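Incidencia: cortes de red en la planta baja del taller
Estado: cerrada
Prioridad: media
Equipo afectado: conmutador Pluvton de 24 bocas, armario B
Abierta por: Zulema Troncoso
Asignada a: Tadeo Arancibia

Descripción inicial (Z. Troncoso)

Los puestos de la planta baja pierden la conexión varias veces por la mañana. El corte dura entre uno y dos minutos y vuelve solo. La impresora de etiquetas Calvo deja de responder al mismo tiempo y hay que reenviar la cola a mano. La planta de arriba no tiene problemas. El wifi de la planta baja también se cae, porque el punto de acceso cuelga del mismo armario.

09:40 - T. Arancibia
Revisado el registro del conmutador. Aparecen cambios de topología seguidos en la boca 17 y, justo después, la tabla de direcciones MAC se vacía. Capacidad nominal de la tabla según la ficha: 4.000 entradas. No está llena en ningún momento, de modo que se descarta saturación. Firmware sin actualizar desde la instalación. No lo toco todavía para no mezclar causas.

10:15 - T. Arancibia
Ping continuo desde el armario A hacia la puerta de enlace y hacia la impresora. Lanzo 3.000 paquetes a cada destino. Hacia la puerta de enlace no hay pérdidas. Hacia la impresora se pierden 300, todos agrupados en tres tramos que coinciden con las marcas de la boca 17. El fallo queda acotado al armario B o a lo que cuelga de él.

10:50 - Z. Troncoso
Confirmo que los tres tramos coinciden con avisos de los usuarios. Adjunto imágenes. 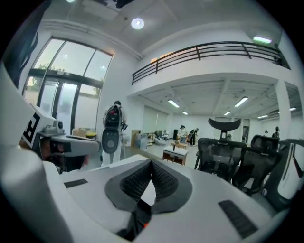
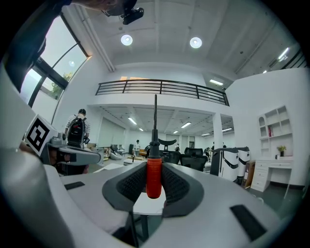
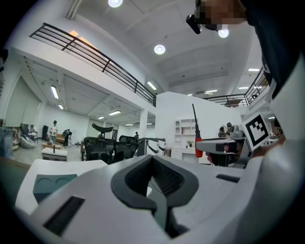
11:20 - T. Arancibia
La boca 17 negocia a 100 Mbps en lugar de a gigabit, síntoma habitual de un par abierto o de un conector mal crimpado. El latiguillo del panel a la boca es corto y está bien, probado con otro equipo. Queda el tramo del panel a la roseta. Para abrir la roseta hace falta un destornillador de vástago fino y punta estrecha, del tipo del de mango rojo de la segunda imagen; el plano ancho de la caja de herramientas no entra en el alojamiento del tornillo y redondea la cabeza. Al retirar la tapa se ve el par marrón desplazado en el bloque IDC, con el conductor apoyado sobre la cuchilla sin llegar a morderla.

11:45 - T. Arancibia
Rehecha la terminación de la roseta según T568B, que es la norma usada en el resto de la planta. El comprobador Surnon da continuidad en los ocho hilos. La boca 17 sube a 1 Gbps. Dejo el ping en marcha.

12:30 - T. Arancibia
Nuevo corte a las 12:12. La boca 17 se mantiene a gigabit, así que la terminación era un defecto real pero no la causa principal. En el registro sigue el mensaje de cambio de topología, ahora también en la boca 18.

Comprobado el recorrido de ambas. Las dos van a un conmutador pequeño Losden, sin gestión, colocado bajo el mostrador de recepción. Hay dos cables entre ese equipo y el armario B, o sea un bucle. El árbol de expansión estaba activo en el Pluvton y bloqueaba una de las dos bocas, pero el Losden descarta parte de las BPDU cuando tiene carga, y entonces el bloqueo se levanta hasta que vuelve a recibirlas. La duración de los cortes cuadra con la reconvergencia y el aprendizaje posterior de direcciones.

12:40 - Z. Troncoso
El segundo cable se puso en diciembre, cuando se movió el mostrador. En el plano figura como reserva sin conectar. ¿Se puede quitar sin dejar a recepción sin servicio?

12:55 - T. Arancibia
Sí. Retirado el cable de la boca 18 por los dos extremos y etiquetado como reserva. Boca 18 deshabilitada por configuración. Activada la protección contra bucles en las bocas de usuario y guardada la configuración de arranque.

16:30 - T. Arancibia
Repetida la prueba de ping con la misma cantidad de paquetes. Sin pérdidas hacia la impresora. Sin cambios de topología en el registro desde las 12:55.

Pendiente
- Actualizar el firmware del Pluvton fuera de horario, con copia previa de la configuración.
- Sustituir el Losden de recepción por un equipo gestionable. Pedido sin tramitar.
- Corregir el plano: falta la roseta nueva de recepción.

17:05 - Z. Troncoso
Sin avisos de usuarios durante la tarde. La cola de la Calvo se ha vaciado sin reenvíos. Cierro la incidencia y abro otra aparte para el firmware.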